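Home | Course Notes | Readings | Ansari Community College
Posted in August by the course tutor

Retirement Planning for Beginners: Notes for Session 3, Downsizing and Moving Away

Welcome back, everyone, and thank you for bearing with me last time when we ran so far over on super! Tonight we get to the part most of you signed up for, which is whether to sell the family house and go somewhere cheaper (or warmer, or closer to the grandkids, which is often the real reason and a perfectly good one).

Before you look at a single listing, sit down with your last year of bills. Put rates, insurance, power and repairs in one column and what you'd pay in the new place in the other. If you're considering a unit, the strata levies belong in there too, and people do forget them.

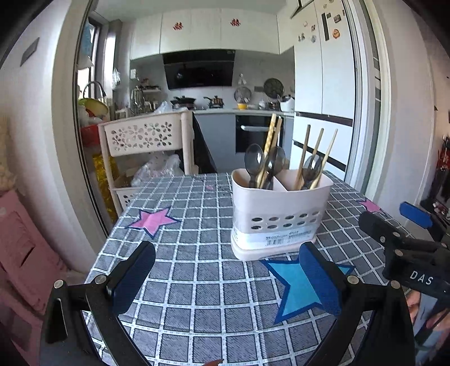 Margaret Street readers will remember the reply that came in on the handout page: we moved to Jirnbridge at 66 and the house was lovely and cheap, but the nearest specialist was over 3 hours away, and we'd never put petrol in the budget. I think that's such a useful comment, and I'd like you to add a travel line to your own worksheet, even if you feel fit as a fiddle now.

Next, the cost of the move itself. Stamp duty is the big one, then agent's commission, conveyancing on both sales, and the removalists. Our worked exercise compares a house in Fellargate with a smaller one in Sultoren, and you'll see that a good slice of the difference in price has gone before anybody unpacks a box.

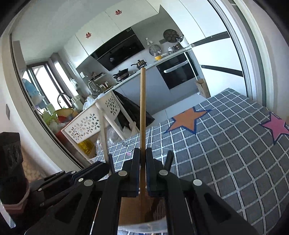 Do think about renting first as well. Eight months in a town will take you through a winter and probably a summer, and you'll learn whether you like the place when the holiday crowd has gone home. It does mean storage fees and moving twice, so put those down too.

Lastly, cash left over from a sale can affect the Age Pension, as your home and your savings are treated differently in the assets test. Please check the current rules before you sign anything.

For next session: finish worksheet 8 and bring a calculator.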